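Hand tool service, bench 3: fingertips, pivots and lens

The hand-held grippers on the garment bench came up for their October service late, and the last of them went back on the hook on 21st November. What follows is the procedure as it now stands at Wultville. The Flevham shop uses the same one except for the torque check, which they do with their own driver set.

Fingertips first. The blue fingers are a soft molded part and they wear on the inside face, near the tip, where cloth gets pinched against cloth. Wear shows as a shiny patch. A tip with a patch wider than the finger's own thickness gets replaced, and both fingers are replaced together even if the other one looks fine. Old and new tips on the same tool close unevenly, and thin cotton slides out on the worn side. Replacement interval on paper is 3000 closures. Shirts are harder on the tips than towels, so check the log and the part.

Pivots next. Take the tool off the bench, hold it by the body and try to rock each linkage arm sideways. Any play you can feel at the tip is too much. Tighten the silver pivot bolts a little at a time, left and right in turn, and work the arms through full travel after each adjustment. They should close under light pressure and open on their own. If an arm hangs anywhere in its travel, back the bolt off and look for lint behind the arm. There is usually lint. Pull it out with tweezers — no oil, it ends up on the fabric.

Wipe the lens with a dry cloth and look at the live view before going further. With the tool held in working position, both fingertips must be in view, along with enough of the green grid to judge how straight the tool is sitting. 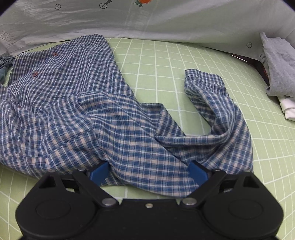 Acceptance check on cloth

Use a button-up shirt, left crumpled. A flat shirt tells you very little. Pinch a fold where the cloth is several layers deep, close the fingers and lift. The fold should stay in the tips with no creep for six seconds. Do seven lifts, moving to a different fold each time, and include one at the cuff seam and one beside the placket. Keep the tips off the buttons; a hard edge nicks the soft face and you are back to the first step.

A tool that drops a fold goes back for a pivot check before anyone changes the tips a second time. Two of the three tools passed first time. The third had a bolt that would not hold its setting and now has a new one from the Ziółkowski kit.

Write the tip change in the Wollus log with the closure count at zero. Spare tips are in the top drawer, in pairs. Please leave them in pairs.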